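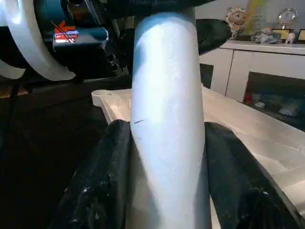 Why Doesn't a Pole Fall Over?

Try standing a pencil on its end. You might manage it for a second or two if you hold your breath, but then somebody closes a door and over it goes! Now think of all the poles that stay up all day long: flagpoles, lamp posts, tent poles, the post that holds up the bird feeder in your grandmother's yard. They are much taller than a pencil and hardly any fatter. So what keeps them standing?

The secret is down at the bottom, where most of us never bother to look. A pole needs something to hold its foot. Sometimes that is a hole in the ground filled with concrete, and sometimes it is a heavy base, like the one under a patio umbrella. And very often it is a part called a fitting, which is a sort of snug sleeve or cup that hugs the end of the pole so it can't wobble from side to side.
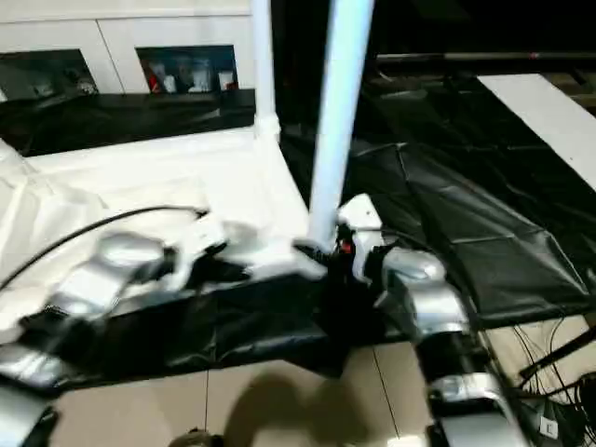

Why does a tall pole need a stronger base than a short one?
A tall pole works like a long lever. A small push near the top turns into a big tug at the bottom, so the base has to hold on tighter.

You can feel this for yourself with a broom. Hold it upright with your hand low down on the handle, and ask a friend to push very gently on the top with one finger. It's surprisingly hard to keep it straight, isn't it? Now have your friend push again, but close to your hand this time. It hardly moves, even though your friend is pushing just the same.

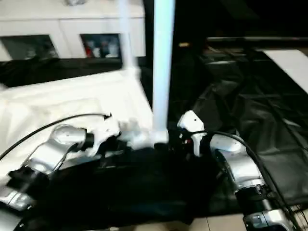 A tall pole, with a white fitting near its lower end.

If you'd like to build a pole of your own, you'll need a cardboard tube from a roll of wrapping paper, a plastic cup, and a bowl of dry sand or rice. Stand the tube in the empty cup first and see how it leans. Then pour the sand in all around it, a little at a time, and pat it down with a spoon (do this over a tray, or you'll be sweeping until bedtime). My neighbor Kamala Krishnan tried it with 20 marbles in place of the sand, and her tube still wobbled. Can you think why? Look at the gaps between the marbles, and then look at the sand.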